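Jurnilano : corpus de fiches terminologiques sur les fruits et les agrumes
Notice d'accompagnement, version 2

Présentation

Le corpus Jurnilano réunit 1000 fiches terminologiques en français consacrées aux fruits de consommation courante. Il a été constitué par le centre de documentation Turcotte à partir de mercuriales, de catalogues de pépiniéristes et de manuels d'enseignement ménager. La présente notice en précise le contenu, la structure et les conditions d'utilisation.

Contenu

Chaque fiche comporte une vedette, une catégorie grammaticale, une définition, un ou plusieurs contextes attestés et, le cas échéant, les variantes régionales. Les agrumes font l'objet de 132 fiches. Les termes relevant exclusivement de la botanique savante ont été écartés, sauf lorsqu'ils apparaissent dans un document commercial. 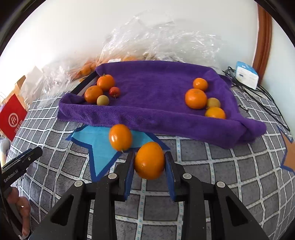 Le vocabulaire descriptif des agrumes a été traité séparément de la nomenclature des variétés. Il comprend 81 termes relatifs à la forme, à l'écorce et à la couleur, dont l'emploi varie sensiblement selon les sources. L'adjectif « ovale » est ainsi retenu pour des fruits orange à peau brillante tels que ceux de la photographie, alors que plusieurs catalogues lui préfèrent « oblong » ou « elliptique ». Les trois formes figurent dans le corpus et sont reliées par des renvois réciproques.

Structure des fichiers

Les données sont distribuées en texte tabulé, encodage UTF-8, une fiche par ligne. Les champs sont, dans l'ordre : identifiant, vedette, catégorie, définition, contexte, source, variantes, renvois. Un champ vide signale une information non relevée. Les identifiants attribués dans la première version ont été conservés, y compris pour les fiches fusionnées.

Limites connues

Les sources antérieures à la normalisation des catégories commerciales sont surreprésentées. Les variantes relevées dans le dépouillement Skilska n'ont pas toutes été localisées ; elles portent la mention « rég. » sans autre précision. Une révision des définitions relatives aux fruits à noyau est prévue en octobre.

Conditions d'utilisation

Le corpus est mis à disposition à des fins d'enseignement et de recherche. Toute publication qui en fait usage doit mentionner le titre complet et le numéro de version. La redistribution de fichiers modifiés est soumise à l'accord écrit du centre.

Responsable de la notice : Ginette Leclerc
Dernière mise à jour : 24 mai 2020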